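How Does a Car Rally Work?

A rally is a motor sport where cars drive one at a time over a long route. In most other kinds of racing, everybody starts together and the first car across the line wins. In a rally, the cars leave with a gap between them, often a minute or two, and each one is racing against the clock.

Stages and road sections

A rally route has two kinds of driving in it. The fast parts are called special stages. These are pieces of road or forest track that have been closed, so no other traffic is on them. One stage might be only a few miles long.

Between the stages are the road sections. Here the rally cars drive on normal roads with everyone else. They have to stop at red lights and keep to the speed limit, and a driver can get a ticket just like anyone else.

Let's say the Bokdale Rally has a route of 200 miles. Only 55 of those miles are special stages. The rest is ordinary driving to get from one stage to the next.

Two people in every car

The driver steers, brakes and changes gear. The person in the other seat is the co-driver, who reads from a notebook of pace notes. Pace notes describe the road before the car gets there.

When Soudabeh Dehghan drives at Bokdale, her co-driver is Folke Öberg. He might read out, "Left four, 165, right two, don't cut." That means a medium left bend, then 165 yards of straight road, then a tight right bend where she should stay off the inside edge. In their notes, one is the slowest bend and six is the fastest. Other crews use different numbers.

They write the notes a few days before the rally, driving the stages slowly in an everyday car. This is called recce (say "reck-ee"), short for reconnaissance. 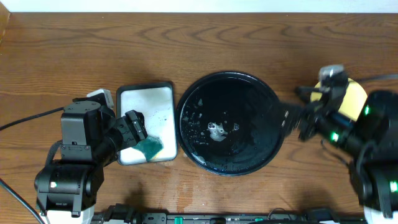 How the winner is decided

At the end of each stage, the car's time is written down to the tenth of a second. All the stage times are added together. Then any penalties are added on — arriving late at a checkpoint is one way to get a penalty. The crew with the smallest total wins.

This means you can win a rally without being fastest on every stage. Last March, Priit Luik won four stages at Bokdale but had a flat tire on the fifth and finished third.

Service

A few times a day the cars come back to the service park. Mechanics have a set time to change tires and mend broken parts. If they take too long, the crew gets a penalty.

Words to know

Stage: a closed road where cars are timed.
Co-driver: the person who reads the pace notes.
Recce: the slow drive to write the notes.
Service park: the place where cars are repaired.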